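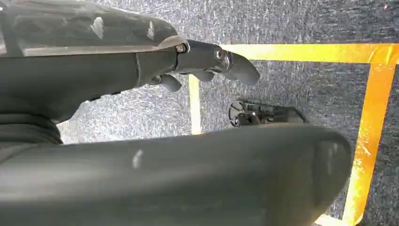

The gripper open over the taped area, with a small black part on the carpet inside the yellow lines.

Open Day at the Sulilthorpe Workshop

In August, Kokix opened its Sulilthorpe workshop to visitors for an afternoon. Doors opened at 1 p.m. and the last demonstration ended a little after 5. The company sets up robot arms for small manufacturers and repair shops, and most of the people who came were from businesses of that kind. Families were welcome too, and several came after lunch.

The main demonstration was picking up parts from the floor. Lahcen Farouk ran it, with 8 sessions over the afternoon. Each one started with a short talk on how the arm is told where to work, followed by the demonstration and time for questions. Visitors stood behind a rope and could follow the work on a screen fed by the camera at the wrist.

Yellow tape marks the work area on the gray speckled carpet. Visitors were asked to place parts anywhere inside the rectangle, at any angle, and then step back behind the rope.

Parts for the sessions came from a mixed bin on loan from Hegazy, a repair business that takes in used office equipment. Lahcen picked pieces with awkward shapes, since those are the ones customers ask about. A flat block is easy to hold. A part with openings and pieces sticking out gives the fingers fewer good places to close, and the arm may need to come in from a different side.

The most common question was about price, and Kokix has a printed sheet for that at the front desk. The second was about speed. Lahcen said the arm was set to 40 percent of its normal speed for the open day so people could follow each move. He also explained that a new part usually takes a morning of setup before it can be added to a regular job.

Covisis, which shares the building, had a table near the entrance with lighting samples and a short video on inspecting painted surfaces. Coffee was in the hallway.

Group visits can be booked through the Kokix office. The limit is 23 people per group, and closed shoes are required on the workshop floor. Parking is behind the building, with the entrance on the loading dock side.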